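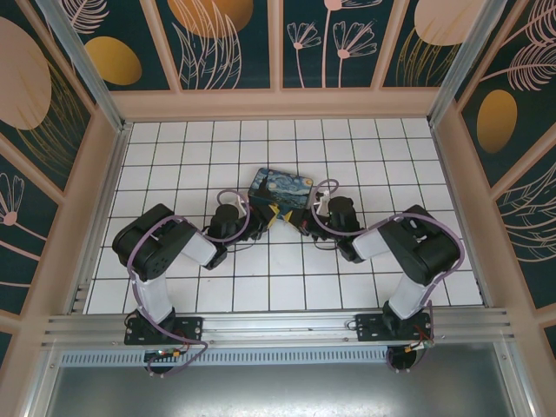

Storing small stuff in printed gift tins and boxes

Posted in: Home > Storage and Sorting

hanyu_fu
Apr 24, 2018
I keep my watercolor pencils in a box with a Starry Night style lid, the kind with rounded corners. It's a nice box and I'd like it to last. The corners on my last one wore down to bare spots in two years. Does anyone put a clear coat on the lid, or is that asking for trouble?

Lerix40
I wouldn't. I sprayed one with clear gloss and the dark blues went cloudy. It never came back. Wipe it with a dry cloth and leave it alone.

pakarus
Depends what the lid is. Printed metal takes a coat fine if you clean it first. Printed paper over cardboard will bubble. Which one do you have?

hanyu_fu
Metal, I think. It's cold to the touch, but there's some kind of film on top, so I can't say for sure.

pakarus
Try a magnet. If it sticks, use paste wax instead of spray. Thin layer, buff it off, do it again in August. I have 23 of these boxes and the waxed ones look better than the rest.

Lerix40
Wax picks up dust in the seam. I've seen it. You end up with a gray line all the way around the lid.

pakarus
Only if you put on too much.

bekthorpe_aicha
The lid isn't what wears these out, it's how they're stored. Mine used to sit 4 high on a shelf and every time I pulled out the bottom one it scraped the one above. Now they stand on edge like books with a piece of felt between them -- no new scratches. Also, open it with both hands, one at each end. Prying up one corner bends the lid and then it never sits flat.
-- Aicha Fawzy

Lerix40
On edge is fine for pencils. I keep beads in mine and they'd all end up in one corner.

sutherland
Same here, flat only. I put a sheet of shelf liner between boxes and that does the job.

hanyu_fu
The magnet sticks. I'm going to wax the bottom first and see how it looks in a week. Aicha, is that craft felt or the sticky-back kind?

bekthorpe_aicha
Plain craft felt. The sticky kind leaves glue on the paint.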